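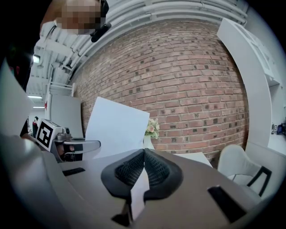

Grey, with black accents.

The grey years

I moved to Skutemham in January, the month in which the town most closely resembles its own front doors. There are four shades of grey on my street, and the neighbours can tell them apart. Mine, I was informed before the kettle was out of its box, is the wrong one.

It used to be possible to own a house without having a position on grey. You had magnolia, you were faintly ashamed of it, and you got on with your life. Then came the kitchens, the sofas, the carpets and the fence panels, and one morning we woke up in what looked like the waiting room of a well-run dentist.

The Wojcik paint shop on the high street now keeps a card with 220 greys on it. I took it home and laid it on the bed. Several are blue. One is plainly brown and has been given a Scottish name in the hope of getting away with it. The woman on the till told me the bestseller is called Wet Slate, and that people bring it back because it looks too much like wet slate.

Estate agents love the stuff, naturally. Every flat at Coltside, the new development by the canal, comes in the same shade from skirting to ceiling, and there are 364 of them. I went round the show home and walked into a door, having taken it for more wall. "It's a neutral canvas," said the agent, who had seen this happen before. I asked whether buyers ever painted over it. They did, he said, usually in grey.

There are signs of a thaw. The magazines have discovered terracotta, and a couple on my road have gone for a mustard hallway, which they show to visitors with the lights off first. I have bought a tin of green myself. It cost more than my first bicycle and has been sitting under the stairs since spring, beside the previous owner's half-used tin of Wet Slate, which I may finish off first, just to save wasting it.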